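Drestotico Shop Chores Project
Progress report to the Bultau Fund, April 2024

We're past the halfway mark of the grant and there is a lot to tell you, most of it good. You asked us a plain question at the start: can a machine take over the dull jobs in a small repair shop yet? Our answer today is "some of them, some of the time," and that is a good deal further along than we expected to be by now.

As a reminder, we picked three chores. The first is sorting loose switches and push buttons into trays. The second is folding shop towels. The third is wiping down a bench. All three are things a new hire learns in a morning, and all three have turned out to be wonderful teachers for us.

Sorting is where most of the money and time went this period. We logged 1829 attempts at picking up a single part and setting it down in a tray. Early on, the parts that gave us the most grief were the push buttons lying on their sides. The cap is round, the base is boxy, and a grip that suits one end is wrong for the other. We now teach the arms to go for the base first, and the drops have fallen off so much that we had to make the task harder to keep learning from it (a lovely problem to have!).
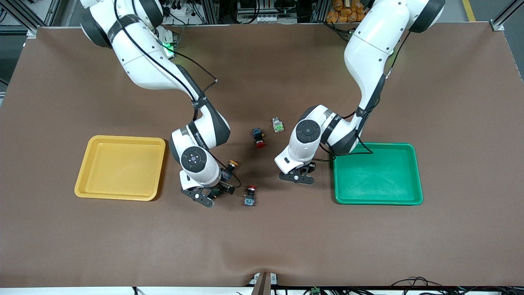 Wires are still the sticking point. A part with leads trailing off it can snag on its neighbor, and then two parts come up where we wanted one. A person shakes the spare one loose without thinking. Our arms have to be taught to notice it, put everything down and start again. We have 402 recorded attempts of just this kind of tangle and would like many more before we call it solved.

Sharing work between two arms is coming along faster. In the first months they spent a lot of time waiting for each other. The new planner lets one arm move in while the other is still finishing, and watching them trade turns smoothly for the first time was a very happy afternoon in the lab.

Towels are slower going. Flat, dry towels fold well. Crumpled ones straight from a bin take several tries, and a person would have the whole stack done in that time. Bench wiping works on a clear bench and fails on a cluttered one, so we have parked it until sorting is stronger. Clearing the bench is a sorting job anyway.

On spending, we are within budget. We moved $4000 from travel to spare gripper fingers and cables, as agreed with your office. The demo videos are on our Wistia page, failures included, and we would love for you to watch a few of those too.

Next up is a longer trial, with 210 mixed parts per run and no one resetting the bench between picks. We plan to start it in June and will send the results, tangles and all, with the next report.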